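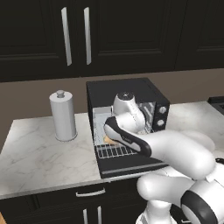

Prepared by Jinfeng Jin, Gilchrist Wildlife Rehabilitation Program
Course handout, April 2019

Intake and Early Care of Window-Strike Birds

Students should read this handout before the practical session on handling and bring a printed copy to it. It covers the period from a bird's arrival at the intake desk to its first transfer to a flight enclosure. Fractures and surgery are treated in a separate unit.

1. Background

Collisions with glass are among the most frequent reasons for admission at the Gilchrist clinic. Of the 1338 birds admitted last year, 377 were recorded as confirmed or suspected window strikes. Small migrants made up the larger part of that number, and admissions rose sharply in September. Raptors were fewer, but they stayed longer and required more staff time per bird.

A bird that has struck a window may look unhurt. Swelling inside the skull can develop over several hours, and a patient that is standing and alert on arrival may decline later the same day. For this reason the clinic does not release window-strike birds directly from the intake desk, even at the request of the finder.

2. At the intake desk

The intake form is completed while the bird remains in its box. Record the exact address, the side of the building if known, the time the bird was found, and whether food or water was given. Finders often offer water by dropper, and this should be noted without criticism. The form must be signed before the finder leaves.

The box is then moved to the quiet room for a rest period. Lights are kept low and talking is kept to a minimum. A bird that is gasping, bleeding or unable to hold up its head goes directly to the examining clinician.

3. First examination

The first examination should be brief. Weigh the bird, then check the eyes, the beak and mouth, both wings and both feet, in that order. Unequal pupils, blood in the mouth and a drooping wing are all common findings and must be written down even when slight. Compare the left side with the right at every step.

Hawks and owls are held by two trained people wearing gloves – one controls the feet, and the other supports the body and covers the head with a light cloth. Students may observe but may not hold a raptor until they have passed the handling check. 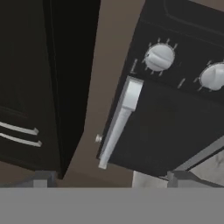
Upper and lower handles on a dark cabinet.

4. Housing and feeding

Birds with signs of head injury are housed in padded carriers with a low perch or no perch at all. Food is not offered until the bird can stand and swallow normally. Weights are taken each morning before feeding and entered on the cage card, and a falling weight on two consecutive mornings is reported to the clinician.

5. Transfer to Flukholm

Patients that are eating without help and show no nerve signs are moved to the outdoor enclosures at Flukholm. The transfer sheet lists the last weight, all medicines given, and any remaining concern about vision. A bird with doubtful vision in either eye is not test-flown until it has been examined again.

Reading for next session: course reader, the chapter on wing anatomy. Review the intake form and complete the blank copy attached to your reader.

Related items
Handling Check: Requirements for Students
Cage Cards and Daily Weights
Wing Wraps for Small Songbirds
Test Flights at Flukholm
Glass and Migration: Supplementary Reading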